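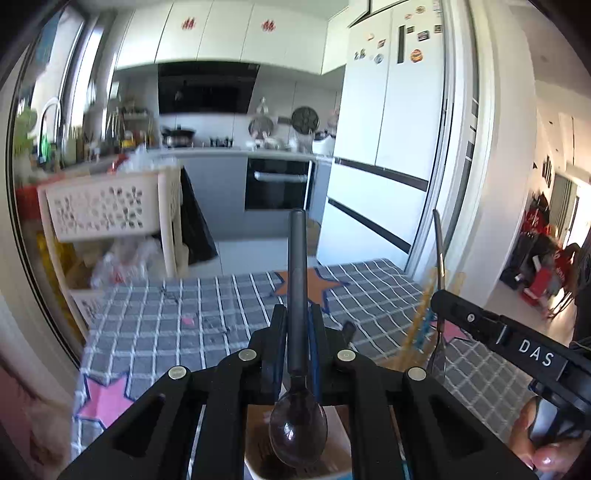
## 수저 분류 시연 데이터: 핸드헬드로 계속 갈지, 원격조작을 섞을지

**b_stasiv** · 2021-12-02

숟가락, 포크, 젓가락을 하나씩 집어서 통에 넣는 작업입니다. 양손에 핸드헬드 그리퍼를 하나씩 들고 시연합니다. 현재까지 모은 에피소드는 3,157개이고, 필터링 후 학습에 들어가는 것은 거의 3,000개입니다.

정책은 행동 복제, 입력은 손목 시점 영상과 그리퍼 개폐 폭, 출력은 상대 포즈입니다. 실기는 Timov 양팔 셀에서 돌립니다. 증상은 다음과 같습니다.

- 숟가락: 파지는 안정적. 손잡이를 세운 채로 이동하다가 통 입구에서 각도 오차 발생
- 포크: 파지 위치가 시연마다 달라서 출력이 두 위치의 중간으로 수렴
- 젓가락: 한 짝 파지 실패가 가장 많음. 손가락이 닫히는 순간 회전함

Grastix로 원격조작 시연 200개를 추가하자는 의견이 팀 내에 있습니다. 비율을 어떻게 잡는 것이 맞는지 의견 부탁드립니다.

---

**langat_o**

원격조작 200개는 섞어도 학습에 거의 반영되지 않습니다. 샘플링 가중치를 따로 주지 않는 한 배치에 들어오는 빈도가 너무 낮습니다. 가중치를 주면 이번에는 조작 지연이 섞인 궤적을 과하게 따라가게 됩니다. 접촉 직전에 멈칫하는 구간이 그대로 복제됩니다. 작년에 Dmytriv 셀에서 같은 걸 해 보고 원복했습니다.

젓가락 문제는 데이터 출처보다 파지 높이 분포부터 보세요.

---

**imke.sperling**

위 의견에 동의하지 않습니다. 핸드헬드 시연에는 로봇의 관절 한계가 들어 있지 않습니다. 사람은 손목을 꺾어서 통 입구에 맞추는데 실기 팔은 그 자세에서 특이점에 걸립니다. 숟가락 각도 오차는 이쪽일 가능성이 높습니다. 원격조작으로 모으면 실행 불가능한 자세가 애초에 기록되지 않습니다.

멈칫하는 구간은 속도 임계값으로 잘라내면 됩니다.

---

**langat_o**

속도 임계값으로 자르면 파지 직전의 정상적인 감속도 같이 날아갑니다. 도달 가능성은 수집 후에 역기구학으로 걸러도 됩니다. 원 글에서 필터링이 뭘 거르는지 적어 주시면 좋겠습니다.

---

**b_stasiv**

필터링은 추적 손실과 개폐 폭 센서 누락만 봅니다. 역기구학 검사는 없습니다. 추가하겠습니다.

젓가락은 한 짝씩 집습니다. 위쪽에 꽃무늬 띠가 인쇄된 것도 있고, 띠 아래 맨 나무 부분을 잡으라고 시연자에게 안내하고 있습니다.
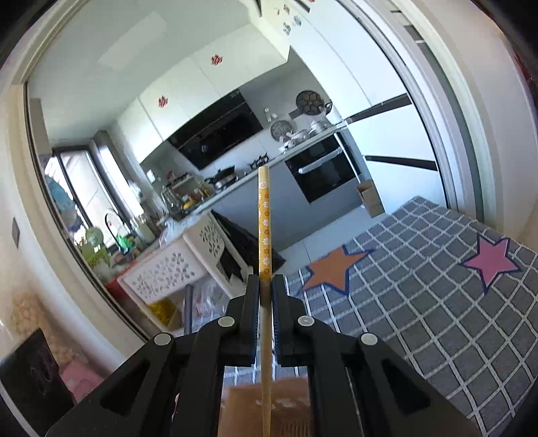 젓가락 한 짝을 시연할 때 그리퍼를 닫는 속도를 시연자마다 맞춰야 하나요?

속도 자체는 달라도 되지만, 접촉 후 개폐 폭이 일정해질 때까지 손목을 움직이지 않는 규칙은 모두에게 똑같이 적용해야 합니다.

---

**b.acuna**

그 규칙에 하나 더 붙이면, 닫은 뒤 들어 올리기 전에 짧게 정지하는 구간을 두세요. 우리 쪽은 젓가락 대신 드라이버 비트였는데, 정지 구간이 없는 시연에서는 정책이 닫기와 들기를 동시에 내보냈습니다. 닫히는 중에 회전한다는 증상과 비슷합니다.

정지 길이는 시연자에게 맡기지 말고 수집 프로그램에서 신호음으로 알려 주는 편이 편차가 작습니다.

---

**imke.sperling**

정지 구간을 두면 행동 복제에서 그 상태에 갇힐 수 있습니다. 관측이 거의 같은 프레임이 연속되고 정답 행동이 전부 0에 가깝습니다. 관측 이력을 입력으로 쓰고 있습니까?

---

**b_stasiv**

이력은 두 프레임입니다. 늘리면 추론 주기를 못 맞춥니다.

---

**b.acuna**

두 프레임이면 갇힐 수 있습니다. 저희는 행동을 묶음으로 예측해서 정지 구간보다 긴 길이를 한 번에 내보냈습니다. 단일 스텝 출력이면 이 방법은 권하지 않습니다.

---

**a.antoniuk**

시연을 직접 하는 입장에서 적습니다. Plakine 수집 때 에피소드를 700개 정도씩 나눠서 맡았는데, 후반으로 갈수록 파지 위치가 손잡이 끝으로 밀립니다. 손목이 피로하면 팔꿈치를 내리게 되고, 그러면 접근 각도가 바뀝니다. 포크가 두 위치로 갈라지는 것도 시연자별, 시간대별로 나눠서 한번 찍어 보세요.

통의 위치도 같이 기록하는 게 좋습니다. 통을 고정해 두면 정책이 식탁보 무늬를 기준으로 좌표를 외웁니다. 저희는 그걸 2월에야 알았고 앞부분을 다시 모았습니다.
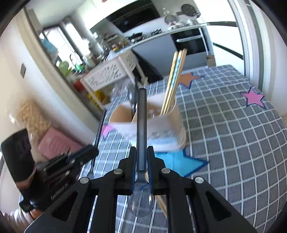 *투명한 숟가락을 잡은 상태. 바로 뒤는 나무젓가락을 꽂아 둔 흰색 통.*

---

**langat_o**

식탁보 건은 원격조작으로 바꿔도 똑같이 발생합니다. 배경을 바꾸는 비용은 핸드헬드 쪽이 훨씬 쌉니다. 장비를 들고 다른 방으로 가면 됩니다. 로봇 셀은 못 옮깁니다.

투명 숟가락은 따로 분리해서 평가하세요. 영상만으로는 머리 부분의 윤곽이 불안정해서, 불투명한 숟가락과 성공률을 합치면 원인이 가려집니다.

---

**imke.sperling**

배경 다양성은 인정합니다. 다만 통 입구 정렬은 여전히 실기 데이터가 필요하다고 봅니다. 전체 작업을 원격조작으로 모을 필요는 없고, 입구 근처에서 실패한 상태부터 시작하는 교정 시연만 모으면 됩니다. 200개를 전부 거기에 쓰면 비율 문제도 줄어듭니다. 가중치는 해당 구간에만 적용하면 됩니다.

---

**langat_o**

교정 시연 한정이면 반대하지 않습니다. 역기구학 필터 결과를 먼저 보고 결정하는 조건입니다.

---

**b_stasiv**

정리한 작업 순서입니다.

1. 기존 데이터 전체에 역기구학 도달 가능성 검사 적용
2. 포크 파지 위치를 시연자별, 시간대별로 분포 확인
3. 출력을 행동 묶음으로 바꾼 뒤 젓가락에만 정지 구간 규칙 시험
4. 투명 숟가락 평가 분리
5. 1번 결과에 따라 Grastix 교정 시연 수집

a.antoniuk 님, 통 위치는 어떤 방식으로 기록하셨습니까? 마커를 붙이면 영상에 같이 찍혀서 고민 중입니다.

---

**a.antoniuk**

마커는 안 붙였습니다. 에피소드 시작 전에 닫은 그리퍼 끝을 통 테두리 세 군데에 대고 그때의 포즈를 저장했습니다. 이 구간은 학습에서 제외합니다. 통을 옮길 때마다 다시 해야 합니다.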